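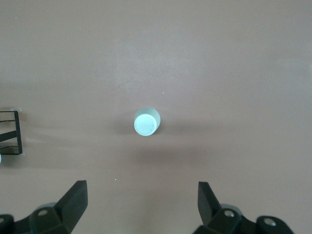 Wrist view, fingers open, a good way still to go to the pale blue one.

2018-02-06, bench notes, Drendcombe

I promised myself I would write this up before going home, while the tea is still warm and I can remember what I thought as well as what the log says. The subject is the same as it has been since we started: can the arms lay and clear a simple tray and put cups away in a rack, the sort of chore any of us does half asleep after supper, and would you let them do it in your own kitchen?

The log stands at 351 attempts since the last software change. Of those, 83 needed one of us to step in, and I have been generous in what I call stepping in. A nudge of the tray counts. Saying "oh come on" at the arm doesn't count, or we'd be well past that. I keep turning those numbers over. If you had a person helping in the kitchen and had to rescue them that often you would send them off, kindly, to sit in the other room. On the other hand, I remember very well what the sheet looked like last April, when a cup being lifted at all was enough to bring people over from the next bench with their sandwiches.

The first thing to get down is the business of small round things on a plain brown table. From the wrist you look down on a cup or a peg and most of what you get is a circle and a thin slice of side, plus a shadow that fades out into the table with no real edge to it. I know what I'm looking at from long acquaintance. The arm has to work out the middle of that circle, decide how far down to go and close on it without tipping it over. When it misses it tends to miss to the shadow side, and I've now seen this often enough that I'd put it in the handover notes as a known fault. Moving the lamp helps. Moving the lamp is also cheating, a bit, as no kitchen I've ever stood in had its light arranged for the benefit of the washing up. I've left the lamp where it is for the time being and written the shadow side next to each miss, so that we can look at them all together.

(Note for whoever has the bench next: the fingertip pads I meant to order are still not ordered. Sorry. The list is on the side of the cabinet, please add to it and don't start a new one.)

Second thing, the rack. Putting a cup into a wire rack sounds like the same job as putting a cup on a table and I'm afraid I described it that way in the plan. It's a different job altogether. On a table you can be a little way off in any direction and the cup doesn't mind. In a rack there are neighbours. The fingers need room on both sides of the cup and the cup beside it is sitting in that room, so the order in which you fill the rack starts to matter, and so does the angle the wrist comes in at. I do all of this at home without a thought, and I also chip a fair number of cups, so perhaps thought is called for.

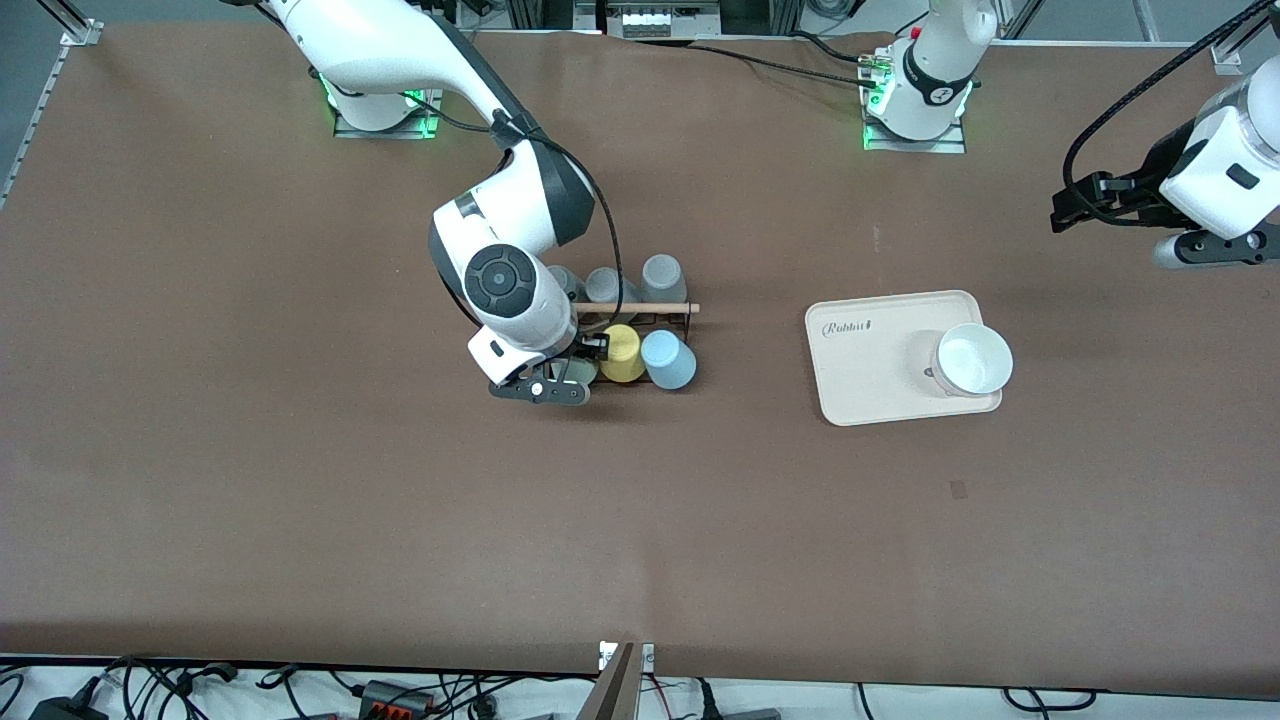 Weruvness wrote back after the last entry to say that we were measuring the wrong thing, and that in their workshop it didn't much matter how many cups went in the rack so long as whoever came in next morning didn't have to go over it all again. A job which has to be checked, they said, is a job you have only moved along the bench. They had tried a part-sorting cell on the same footing and had ended up with somebody standing beside it all day out of habit, long after it had stopped needing them.

I've been chewing on that ever since and I think they're mostly right, with one quarrel. Checking can be quick. If I can glance at a rack from the doorway and know it's done, I've saved myself the job, near enough. If I have to lift each cup and look, I haven't. So I've added a column to the sheet headed "glance", and we put a tick in it if the result could be passed from the door without walking over. Please fill it in truthfully, and before you have looked at the log, as it's very easy to see a tidy rack when you already know the run was marked good.

While I'm on the sheet: Pillai have asked for our timings, and I would rather send them nothing than send them the ones we have. The clock starts at different moments depending on who is at the keyboard. From now on it starts when the first arm moves and stops when both are parked, even if you're certain the job was finished ages before. The parking is slow and I know it looks bad. It is part of the chore, just as drying your hands is.

Third thing, the tray. The tray is where I had the highest hopes and where I've been made to think hardest. Nandus wanted a table-laying task they could show to people who don't care a button about robots, and a tray with a bit of crockery on it is something everyone understands straight away. What I hadn't reckoned with is how much of laying a tray is taste. A plate can be on the tray by any rule I'm able to write down and still make you want to reach over and shift it.
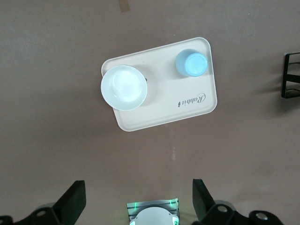

The rule as we have it says an item is placed if it rests on the tray and stays there with the fingers clear. By that rule a plate with its rim out over the side passes, and I don't think it should, as the next thing anyone does with a tray is pick it up, and the rim is just where your thumb wants to go. So I'd like to change the rule to say the whole of the item sits inside the raised edge, and where the plate is too big for that, the overhang is kept away from the ends you'd carry it by. This will make our numbers worse and I would sooner have that argument now than in front of Nandus.

There's also the question of which way round the tray is. We have been letting it sit at whatever tilt it lands at and asking the arms to cope, and I'm for keeping that. People put trays down anyhow. What I'd stop doing is straightening it between runs without noting it, and I say this as the worst offender.

So, could it do the chore yet? For the rack, on a good afternoon, with cups it knows, I would leave it alone and go and make a phone call. For the tray I'd stay in the room. For anything with food on it I would like to be asked again much later.

To do next: write up the new tray rule and pass it round, go back through the misses for the shadow business, order the pads, and run the rack again with the cups put out in a different order each time. The kettle on this floor has gone back to tripping the switch, so use the one downstairs.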